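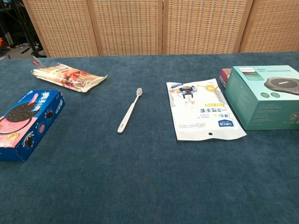

Table and four-panel folding divider

About Usta

Usta is an online store for end-of-line and overstock household goods. We buy finished stock that manufacturers and importers no longer plan to sell through their regular channels, check it, list it and ship it to private customers and small businesses. The company is privately owned and has its office and main warehouse in Briem. It employs 35 people.

What we sell

The catalog is divided into Kitchen, Bath, Bedding, Lighting, Storage and Small Furniture. All items are unused. Packaging may be damaged or may carry an older label, and where this is the case the product page says so in the line marked "Condition." We do not sell food, cosmetics, medicines or products with a built-in expiration date.

Stock comes from 669 suppliers. Most lots are small, and an item that has sold out is usually not restocked. For this reason the store has no back-order function. Customers can save a search instead and receive one email per day listing new items that match it. Saved searches expire after six months without a login.

Kornlow

Kornlow is our own label. It was set up to fill gaps in the catalog that surplus buying could not cover in a regular way, mainly plain bed linen, shelf boxes and replacement lids. Kornlow items are produced to order, stay in the catalog all year and can be reordered under the same item number. Prices for Kornlow are reviewed once a year, in March. Discount codes apply to Kornlow only if the terms of the code state this.

Jumorent

Jumorent is the rental section of the store. It covers folding tables, chairs, table linen, serving equipment and portable lighting. The minimum rental period is two days and the maximum is 40. The day of delivery and the day of collection are not charged. Rental items are cleaned and inspected in Briem between orders, and each carries a number that links it to its inspection record.

Jumorent started as a separate website with its own accounts. It now shares a login, shopping cart and invoice system with the main store, but rental and purchase items are still shipped separately. A mixed order therefore produces two tracking numbers. A deposit is held on the payment card when a rental order ships and is released after the returned items have been inspected, normally within three working days.

How prices are set

Each product page shows our selling price and, where we have a written source for it, the last list price issued by the manufacturer. If no such source exists, no comparison price is shown. Prices for surplus items are lowered in steps according to the time the lot has been in the warehouse. The steps are applied automatically at 5 a.m. and are not announced in advance. An order placed before a price step is not adjusted afterward.

Delivery and pickup

Orders received before 1 p.m. on a working day are packed the same day. Customers can choose home delivery or one of 1064 pickup points operated by our carriers. Small Furniture and most Jumorent items are too large for pickup points and are available for home delivery only. The checkout page removes the pickup option when the cart contains an item of this kind.

Orders can also be collected at the warehouse counter in Briem. The counter is a collection point only. There is no showroom, and items cannot be bought or paid for on site.

Returns

Purchased items can be returned within 30 days of delivery. The return label is created in the customer account under "Orders." Refunds go to the original payment method. Returned goods are checked by the same team that inspects incoming lots, and items that have been used are not put back on sale. They are sold by the pallet to trade buyers.

Selling to Usta

Manufacturers, importers and retailers with surplus stock can submit a lot list through the supplier form. The list must include item numbers, quantities, carton sizes and the country in which the goods are stored. We answer complete lists within two working days. Lots are bought outright, and we do not work on commission. Resale restrictions, such as excluded countries or a ban on using the brand name in advertising, must be stated with the first offer so that they can be entered in the purchase contract.

Contact

Customer service is available by email and through the contact form from 8 a.m. to 5 p.m. on working days. Please include the order number. Questions about a current rental should be sent through the Jumorent page of the customer account, where they are assigned to the rental desk directly.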